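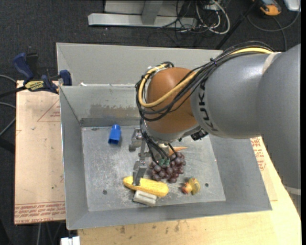 Household and Shop-Floor Chores: Where the Machines Stand

Members have written to the Hollstead Institute more often on this subject than on any other in the past year. The question is usually put in one of two ways. Householders ask when a machine will be able to clear a table, sort a drawer or put away the groceries. Employers ask when a machine will be able to empty a bin of mixed parts without a person standing beside it. The Institute's Working Group on Practical Automation has treated these as the same question, and the following item sets out its present view.

The short answer is that picking up one object from a group of unlike objects can now be done by machine, with a success rate that depends heavily on the objects. Doing so all day, in a home or a small workshop, with no one on hand to correct errors, cannot yet be done at a cost our members would accept.

Why bins are studied first

Most chores begin with a pile. Laundry is a pile, a sink of dishes is a pile, and so is the box of returned fittings at the end of a counter. Before a machine can fold, wash or shelve anything, it must take hold of one item and leave the others where they are. Research groups therefore spend a great deal of time on metal bins holding a few things of different shapes, often toys. A bunch of toy grapes presents many small round surfaces and no obvious place to grip. An ear of toy corn is longer and simpler, but it becomes harder when a block is pressed along one side of it and a finger must find its way between the two. A carrot lying behind the grapes is partly hidden from view and must be approached from a different direction or left until later.

A person reaching into such a bin makes these choices without thinking about them. The machine must make each one in turn: which object to take, from which side, how wide to open the fingers, how far down to reach before touching the floor of the bin, and how hard to close. An error at any of these steps produces an empty hand, a dropped item or two items where one was wanted.

The arms themselves are seldom the limiting factor. A large industrial arm, of the sort made by KUKA and several other manufacturers, can repeat a movement with great accuracy for years. The difficulty lies in deciding which movement to make when the contents of the bin are different each time. Readers who have seen such arms at work on a production line, where every part arrives in the same position, should bear this distinction in mind when they read announcements about general-purpose machines.

The Istton trials

The Working Group's own evidence comes from a series of trials conducted at Istton, beginning in May, under the direction of Ok-hee Moon. The purpose was modest. The group wished to know how a two-fingered gripper would perform on mixed household articles when the operators were not permitted to arrange the articles beforehand. Each bin was filled by tipping in the contents of a bag, and the objects stayed as they fell.

A total of 1,000 picks was attempted. An attempt was recorded as successful if one object, and only one, was lifted clear of the bin and set down in the receiving tray. By this measure 861 attempts succeeded. The remainder consisted chiefly of objects that slipped during the lift and objects in the corners of the bin that the fingers could not reach without touching the wall.

Members will differ as to whether this is a good result. In her report to the Working Group, Ms. Moon cautioned against reading it as a grade. "A household would not keep a dishwasher that dropped a plate in every load," she wrote. "A parts room might well keep a machine that fails at this rate, provided that it fails quietly and tries again." She added that most of the failed attempts caused no harm, and that the machine was usually able to complete the pick on a second or third try. Repeated tries were not counted in the figure given above.

The trials also recorded where staff time was spent. Very little of it went to the machine while it was running. The greater part was taken up by clearing objects that had become wedged, checking the cables where they pass over the wrist joint, and restoring the clamps and fittings around the work area after a bin had shifted. These duties are familiar to anyone who has looked after shop machinery. They would be unfamiliar, and probably unwelcome, in a private kitchen.

A view from the shop floor

Waltraud Dreßler, who supervises the packing hall at the Skeltimgate depot, was asked to comment on the Istton report from the standpoint of a possible user. Her hall handles returned goods, which arrive loose in bins and must be separated by hand before inspection. Her remarks are given here at some length, as they bear on a point the Working Group had not fully considered.

"Speed is the first thing I am asked about, and it is not what concerns me most," Ms. Dreßler wrote. "My people work in a team of 10, and they do more than lift things out. They see that a box is crushed, that a label belongs to another order, that something is sticky and should not go in with the rest. If the machine only lifts, I still need somebody to look. I would want to know what it does when it meets a thing it has never seen, and whether it stops or carries on."

The Working Group accepts this comment. The present trials measured lifting alone. A later series will include damaged and mislabeled articles, and will record whether the machine sets them aside.

Ms. Dreßler also raised the matter of floor space. A full-size arm needs room to swing and a barrier to keep people out of its reach. At Skeltimgate, making that room would mean giving up two packing benches. Smaller arms that may work next to people are available, but they carry less and move more slowly, and the depot's heavier returns would be beyond them.

What may be expected in the home

On the household side the Working Group is more cautious. It has examined one product in development, the Hyun kitchen assistant, in a demonstration arranged for members of the group. The unit moved cups and plastic containers from a counter to a shelf over a period of 80 minutes. It performed this work steadily and without breakage. It was not asked to handle cutlery, cloths or food, and its operators stated plainly that it was not yet ready to do so.

The group makes three observations for members considering a purchase of any such device. A demonstration should be seen with the buyer's own objects, placed by the buyer. The seller should state how many attempts are made for each item moved, as well as how many items are moved in total. The buyer should also ask who will come when the machine stops, how soon, and at whose expense — a point on which several sellers were unable to give a firm answer.

Soft articles remain the hardest case. A towel has no fixed shape, and the methods that serve for a rigid toy or a tin do not carry over to it. Members whose interest is mainly in laundry should not expect a dependable machine at a household price in the near future. Those whose interest is in sorting firm, dry goods of moderate size have better grounds for inquiry, particularly where the work is done in one place and a member of staff is within call.

Further work and attendance

The second series of trials will be held at Istton on the same terms as the first. Firms wishing to supply mixed goods for use in the bins are invited to write to the Working Group at the Hollstead office, stating the type and weight of the articles offered. Glass, aerosols and anything containing a battery cannot be accepted.

An open session for members will take place on Sun 6 November in the lecture room at Hollstead. Ms. Moon will present the full tables from the first series, including results by type of object, and will take questions from the floor. Seats should be reserved in advance through the membership office. Printed copies of the report will be available at the door, and members unable to attend may request one by mail.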